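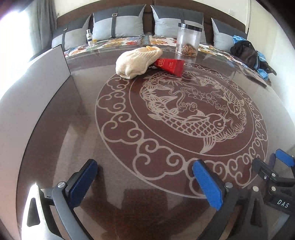
Last changed: 2022-01-21

So you've got a hand-held gripper and you want to record some pick-and-place examples for your learner. Good, it's fun! I do mine at home on a round table with koi fish in the middle, and I use whatever small stuff I can find: something knitted, something red, a clear jar with a black lid.

Before you touch anything, open the jaws all the way and hold still for a second (I count "one" out loud, like a weirdo). Then go in slowly, close, lift, set it down, open again. That's one example.

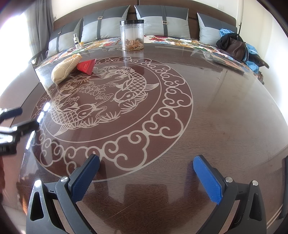

Move things a little between takes, and come at them from a different side now and then. Shiny tables are tricky, so I do some takes with the curtain open and some with it pulled. I stop after 29 takes and rest my wrist, then go again.

If you fumble one, keep it but tag it "miss" in Fumik, or whatever you use for sorting. My first set had 1227 takes and I threw out way too many of those. Save, back up, and name the folder before you put the gripper away.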